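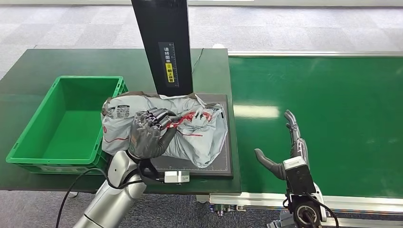 The weigh station, with a mailer bag on the platform and the green crate next to it

Parcel station going to robot arms, what happens to the people on it?

Posted by Kwame Addo in Warehouse and Shipping

I lead the small parcel team at a returns center in Rilerdale. We have 14 people over two shifts. Management is putting a two-armed robot with hands on one of the weigh stations. It picks up a bag, sets it on the platform, and is meant to send it on by the belt once the weight and label are read. The plan is to go live in October.

My people keep asking me what they will be doing after that and I don't have much to tell them. The vendor's slides say "staff are freed for higher value tasks" and that is the whole page. I would like to hear from anyone who has been through it on the floor. What did the jobs turn into? Did pay change? Is there anything I should ask for before it starts, while I still have some say?

Most of what we get is soft plastic mailers, if that matters. Very few boxes.

2 replies

Ngan-ling Cheng
Soft mailers matter a lot. I was a shift lead at Kan when we put arms on two of our stations, and boxes were never the trouble. Bags slump. If one hangs over the side of the platform and touches the table, the weight is wrong, and if the label is folded under, it won't read. Somebody has to deal with those.

For us that somebody was called the exception handler. One person covered both robot stations and took everything that got kicked out. On paper it was easier than the old job because there was a lot less lifting. In practice you only got the bad ones. Torn flaps, labels over a crease, two bags stuck together. On the old job you had a run of easy parcels between the hard ones and you could talk to the person next to you. A couple of my best people asked to go back to a manual station after a few weeks.

What I would ask for:

Rotation, in writing. We ended up swapping every two hours and the complaints mostly stopped.

A say in the rate. Our target was 900 parcels a shift for the station, and it was set from a test with clean, flat bags. The misses got counted against the person covering. Make them test with a real crate from a normal morning.

Who is allowed to stop it. Everyone on the team should be, and they should be trained on how to restart it too. We had to wait for a technician at first — about 10 minutes each time, and the belt backing up behind us.

A job title and a pay grade. Exception handling was treated as the same grade as packing for most of a year. We got it changed but it would have been simpler to ask at the start.

Nobody on my shift was let go. Two people left and were not replaced, so the team did get smaller. I would tell your people that plainly if you think it may happen. Mine could tell when I was being vague.

Eino Harju
Get your union or HR in early. Ours at Borkgate came in after the fact and there was not a lot left to discuss.

Also check the floor space. We lost a walkway to the guarding and everyone had to go the long way to the break room. Small thing but people were angrier about that than about the robot.

Kwame Addo
Thanks both. I had not thought about the rate being set from clean bags, and I have a meeting on that next. Ngan-ling, did the exception handler stand at the station or have a separate bench?

Ngan-ling Cheng
Separate bench, a few steps away. We started with them standing right beside it and they got used as a helper for the arms all day, straightening bags before the pickup. Ask for the bench, and a second scale to go on it.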